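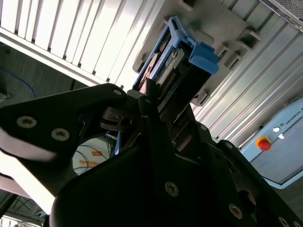 Figure 1. Wrist camera view during the drive handling task, with the gripper at the blue drive carrier and the bay structure behind it.

Fernum Demonstration Cell: Progress Report, Second Period
Reporting month: October
Prepared for the Pratach program office

1. Status

Work package 2 (demonstration capture) is on schedule. Work package 3 (policy training) started early on partial data. Work package 4 (site trial at Goris) has not started and depends on the bracket delivery described in section 5.

The cell now holds 1697 accepted demonstrations of the drive exchange task. An accepted demonstration is one complete run, from the start pose to the arm clear of the rack, with synchronized joint, force and camera streams and no operator abort.

2. Demonstration methods

Two methods were in use at the start of the period. In hand guiding, the operator moves the arm directly in free-drive mode and works the gripper from a foot pedal. In remote control, the operator sits at the Sikora station and drives the arm with a handheld leader device, watching the wrist view and one fixed view.

Hand guiding is easier to learn and gives short, direct paths on the approach. Its weakness is at contact. The operator's own push on the arm is mixed into the force signal, and we could not separate the two well enough to use the insertion segment for training. Operators also tended to stand where the fixed camera needed a clear line to the rack.

Remote control runs are slower and include more pauses, but the force data is clean. From the middle of the period all insertion segments have been recorded by remote control. Hand guiding is kept for approach and retreat, and for setting new start poses after the rack is moved.

3. Task definition

The task has four segments: approach, grasp and release, withdrawal, and insertion. Segment boundaries are marked by the operator with a button on the leader device and checked later by a reviewer. Reviewer and operator marks disagreed most often at the start of withdrawal. The written rule now places that boundary at the first motion of the carrier relative to the bay, and disagreement has dropped enough that we no longer review every run.

Start poses are drawn from a list of 20. The list was extended during the period to include steep wrist angles, which had been avoided by operators and were therefore missing from the early data. Policies trained on the early data failed on these poses.

4. Data quality

Rejected runs fall into three groups. The largest is time skew between the wrist camera and the joint log. This was traced to a buffer setting on the recording computer and corrected; affected runs were discarded and not repaired. The second is operator abort, mostly during insertion when the carrier jammed at an angle. The third is overexposure in the wrist stream at certain arm orientations. Exposure is now fixed before each block, which helps – bright areas still saturate at some angles, and this remains open.

Aborted runs are stored separately. They carry useful force traces for jam detection and we propose to use them in work package 3. No additional funding is requested for this.

5. Issues and risks

Bracket delivery. The second rack bracket needed for Goris is late. Without it the trial would have to use the bracket from the Fernum cell, and capture would stop for the duration.

Operator availability. Five operators have completed station training. Two are shared with another project and will have limited hours next period. Capture targets have been set on the assumption that neither is available.

Fingertip wear. The gripper fingertips are replaced at the start of each capture block. Stock is sufficient for the next period.

6. Plan for next period

Complete the steep-angle start poses by remote control. Freeze the training set and issue it with a version number. Run the first full-task policy in the Fernum cell with an operator at the Sikora station ready to take over, and log each takeover as a new demonstration. Confirm the Goris trial dates once the bracket has shipped.

Spending is within the approved budget for the period. The cost table is submitted separately.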